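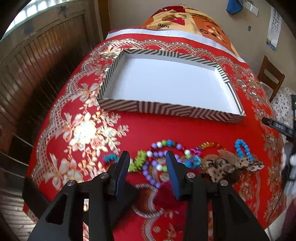
Beaded bracelets on the table

tinwhistle_jo
Right, has anyone else been to the Werside Players' read-through nights at the Duldale hall? They're doing Jacobean stuff, scripts in hand, no set, and I went along to The Changeling last month knowing nothing. Loved it! 27 of us in the audience and I reckon half had never seen a play that old. Next one's The Witch of Edmonton and I'm already telling everybody at work.

grenach_gaz
Went to the same one. Good cast, but I could've done without the stage directions being read aloud. Every time it got tense some bloke piped up with "exit" and I lost the thread.

tinwhistle_jo
Oh I liked that bit! I'd have had no idea who was dead otherwise.

upstage_left
I read in two of them last year (small parts, mostly servants). We get the script 11 days out and one rehearsal, so you're flying by the seat of your pants, and the directions are a lifeline for us too. They did try it without at the Fedoruk theatre in August and people were lost by interval.

grenach_gaz
Fair enough, but then cut the play down a bit. 107 minutes before the break on plastic chairs is a big ask.

mrs_malfi
Please don't cut anything. The whole reason I drive 40 minutes over from Grenach is to hear the subplots, because every proper production chops them. The madhouse scenes were my favourite part of the night.

grenach_gaz
The madhouse scenes were where I went for a cuppa, so we'll have to agree to differ.

upstage_left
Bring a cushion mate. Doors are at 7 and the good seats are along the side wall, they've got padding.

tinwhistle_jo
Noted re the side wall! Does anyone know if you have to book for Edmonton or can you rock up?

mrs_malfi
Just rock up. Gold coin at the door.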